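When Members Stop Turning Up: Branch Life in the Praltelham Catering and Domestic Workers' Union

Student project report, Work and Society module
August 2025

Why I chose this subject

My grandmother paid her union dues for most of her working life and, as far as I know, went to two meetings in all that time. She was proud of her card all the same and kept it in the drawer with the birth certificates. I thought of her often while I was doing this project, which began as a rather grand plan to study how unions choose their leaders and ended up, after some kind advice from my tutor, as a much smaller study of one union and the people who belong to it.

The union covers kitchen staff, cleaners and home helps in and near Praltelham. At the start of the year it had 3,408 members on its books, spread over 6 branches. The two I got to know best were Rekavetti, which is mostly hotel and canteen staff, and Agbeko, where nearly everybody works in private homes or small care homes.

How I went about it

I sent a short set of questions to both branches in March, on paper and by email, and had 91 back, which pleased me a good deal more than I let on at the time. I also sat in on four branch meetings and talked at length with anyone who would put up with me, usually over tea afterwards. I promised not to use names, so there are none in this report. I should add that people who fill in a form about their union are probably fonder of it than people who don't, and the answers need to be read with that in mind.

What members told me

Most people had joined because somebody at work asked them to. Very few mentioned the union's leaders, and only a handful could say how the general council was chosen. What they cared about was rotas, unpaid travelling time between jobs, and whether there would be someone to sit beside them if they were called in to see a manager. Of those who replied, 37 had been to a meeting in the past year, nearly all of them from Rekavetti.

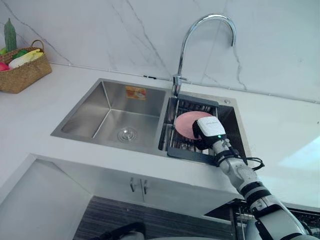
Fig. 1. A pink plate held over a double-basin steel sink.

The Agbeko members had a harder time of it. They work alone for the most part, they finish at all sorts of hours, and several told me they had never met another member face to face. One woman said she heard more from the union in the week before a ballot than in the whole of the rest of the year, and she said it quite cheerfully, though I don't think she meant it as praise. The branch does have a telephone line on two evenings, run by the advice service at Nikel House, and everyone who had used it spoke well of it.

The vote on merging branches

While I was doing my interviews the general council put forward a plan to fold Agbeko into Rekavetti. The case for it was money, mainly the cost of hiring rooms. The case against, as I heard it from Agbeko people, was that hotel staff would always outnumber them and that home helps would slip down the list of things to talk about. The plan was put off until the autumn, so I can't report how it ended, much as I would have liked to.

What I would do differently

I would start earlier, and I would ask fewer questions about voting and more about working hours. I would also try to speak to people who had left the union, as I only managed two. If another student takes this up, the Agbeko telephone evenings would be a lovely place to begin, and the branch office has said it is happy to be written to.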